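How Does a Marker Work?

Pick up a marker and give it a gentle shake next to your ear. Do you hear anything sloshing? Probably not! That seems strange when you think about it, because a marker can color in a whole dinosaur, and the dinosaur's cave, and most of the sky behind it. So there must be plenty of ink in there somewhere. Where is it hiding?

The answer is that most markers don't carry their ink around like juice in a bottle. Inside the plastic tube there is a long, soft stick made of thin fibers, all squeezed together. Grown-ups who make markers call it the reservoir, a word that means a place where something is stored. You can think of it as a very skinny sponge that has had a big drink of ink. The ink sits in all the tiny spaces between the fibers and waits there until you're ready to draw.

At one end of the reservoir is the tip, and the tip is full of tiny spaces too, even though it feels quite firm when you press on it. When you touch the tip to paper, the paper starts to pull the ink out. Paper is made of fibers as well, and it's thirsty! Ink creeps out of the tip and into the page, and then more ink creeps out of the reservoir to fill up the tip again. This creeping is called capillary action (say it like this: KAP-uh-lair-ee). It's the same thing that happens when you dip just the corner of a paper towel into a puddle of spilled milk and the wet patch climbs up all by itself.
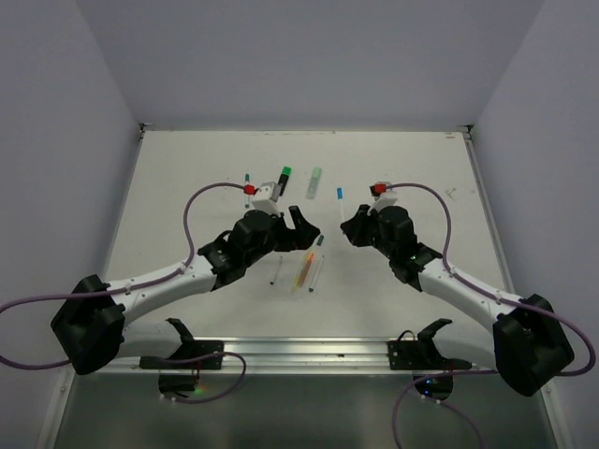
Markers and pens, scattered over a flat white surface.

Pens look a lot like markers from the outside, and they very often end up in the same drawer, but a ballpoint pen does its job in a different way. Its ink is thick and sticky, a bit like syrup, and it sits in a narrow tube. At the very end there's a tiny metal ball. When you write, the ball rolls along the paper — just like a wheel — and as it turns, it carries a little ink from the inside to the outside. If you have a magnifying glass at home, have a good long look at the point of a ballpoint pen and see if you can spot the ball.

Now, about those caps. I'm sure somebody has told you to put the cap back on, and probably more than once. The ink in a washable marker is mostly water with color mixed in, and water likes to drift off into the air, the way a wet swimsuit dries on a chair. A good tight cap keeps the water inside.

Try it yourself! Draw a fat dot with a black washable marker near the bottom of a strip of coffee filter. Hang the strip so that only its very bottom edge touches some water in a cup, with the dot staying above the water. Then wait and watch. The water will climb up the paper and carry the colors along with it, and your black dot may turn out to have blue, purple, or even orange hiding inside. Try a brown marker next, and then a green one, and tape your dry strips into a notebook with the name of each color written underneath.

Words to know
Fiber: a very thin thread.
Reservoir: a place where something is stored.
Capillary action: the way a liquid creeps through tiny spaces, even uphill.

Written by Kamil Machala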